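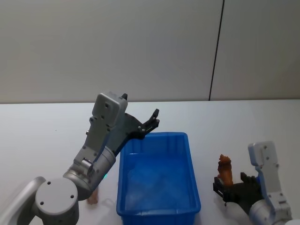
Annelore Lenz wrote to ask whether the blue bins still have to be washed when all they have held is clean paper, and the short answer is no, a wipe with a dry cloth will do. Several other people have sent in questions since the shelves were rearranged in March, so the page has been rewritten. It covers the plastic bins lent out by the Fedomville store, the lids, the labels and what to do when something breaks.

Last updated 2021-04-05

BORROWING

Who can borrow bins?
Anyone living or working in Fedomville or Broltside. You need to be on the borrowing list before your first loan. Ask at the counter and bring something with your address on it.

How many can I have at once?
Up to 8 without asking. If you want more, for a house move or a jumble sale, send us a message a week ahead and we will say what we can spare. The store owns some 200 bins altogether, but a good part of them are out at any time and Saturdays are the busiest.

What does it cost?
There is no charge for the first three weeks. After that we ask for a small sum per bin per week, and the current amount is on the board by the counter. Late bins are a nuisance to the next person on the list, so please ring if you need longer.

Can I choose the colour?
Blue bins are for dry, clean things: books, toys, clothes, paper, kitchen things already washed. Grey crates are for tools, garden things and anything with soil on it. Please keep to this even if the other sort is nearer the door. Compost got into a load of children's books last year and we had to replace the lot.

Can I keep one?
No, but the Valdovinos shop in Broltside sells a similar size. Theirs has a slightly deeper rim and our lids do not fit it.

PACKING

How full can I fill a bin?
Stop a finger's width under the rim. A bin filled above the rim cannot take a lid and cannot be stacked, and the walls bow outwards if you try.

Is there a weight limit?
Pack only what you can lift comfortably on your own. With books this usually means one layer standing upright along the long side, with clothes or cushions on top to fill the space. A whole bin of hardbacks is too heavy, both for you and for the bottom.

Do I need to line it?
Not for clothes or toys. For glass and china use a folded towel on the bottom and paper between the pieces. Please don't use shredded paper. It sticks to the plastic and gets everywhere when the bin is emptied.

Can I put food in?
Tins and sealed packets are fine. Loose food is not, and neither are open bottles.

Which way up do things go?
Heavy at the bottom, light at the top, and long things along the length of the bin. Put anything you need on the first evening in last, or in a bin of its own. Kettle, mugs, bedding and phone chargers are what people usually end up hunting for.

Can I stack them?
Yes, with lids on, three high for full bins. Without lids they will only nest when empty, and then they need to face the same way. If two nested bins jam together, stand the lower one on the floor, put a foot gently on its rim and twist the upper one. Don't lever them apart with a screwdriver.

LIDS AND LABELS

Are lids included?
On request. Lids are kept on a separate rack to the right of the door and have to be counted out and back in. We have fewer lids than bins. If you are only sorting a room, and not moving anything by van, please do without.

What do I write on?
Use the Wullumix paper labels from the counter. They peel off cleanly if you take them off within a month or so. Ordinary parcel tape leaves a brown strip that takes a good while to scrub off, and marker pen straight on the plastic does not come off at all.

Where should the label go?
On a short end, just under the rim. A label on the lid is hidden as soon as you stack.

What should it say?
The room it is going to, and a few words about the contents. "Back bedroom - jumpers, lamp, shoes" is enough.

CLEANING AND RETURNING

Do I have to wash the bins?
Only if they have held something that leaves a mark or a smell. Otherwise turn the bin over, tap it on the base, and wipe it out. Look in the corners, where hair grips, crumbs and small screws tend to collect.

What should I wash them with?
Warm water and washing-up liquid, with a soft cloth. Scouring pads scratch the floor of the bin and it then holds dirt. Please don't put bins in a dishwasher or pour boiling water in.

Can I return a wet bin?
No. Stand it on end until it has drained, then dry it. Wet bins nested together smell within a few days, and someone here then has to do the whole stack again.

When can I bring them back?
Monday and Thursday, two o'clock until six, and Saturday morning. Please don't leave bins outside the shutter. If the shutter is down, ring 73 on the door panel, and if you get no reply come back at the next opening time.

Where do I put them?
Empty them fully first. We will check the inside at the table, cross them off your card and put them away. There is no need to sort them into stacks yourself.

I left something in a bin. What now?
Found things are kept for a month in the drawer under the counter. Rutilio Robles looks after the drawer, so ask for him, or leave a note with a description of what you have lost. We don't post things on.

DAMAGE

A bin has cracked. Do I have to pay?
Not if it was ordinary use. Tell us when you bring it back, and don't tape it up. A split at the rim is usually the end of a bin, because it runs further the next time the bin is lifted. We take those out of use and send them for recycling.

What if I lose one?
We ask for the price of a replacement. If the missing bin comes to light later and is in good order, you get the money back.

My card shows a bin I have already returned.
Bring the card in and we will look it up in the returns book. Cards up to number 1012 were copied over by hand in March and a few mistakes have come up. Later cards should be right - if yours isn't, please tell us anyway.

Can bins be delivered?
Not at present. Most small cars take four with the back seat down, or more if they are empty and nested.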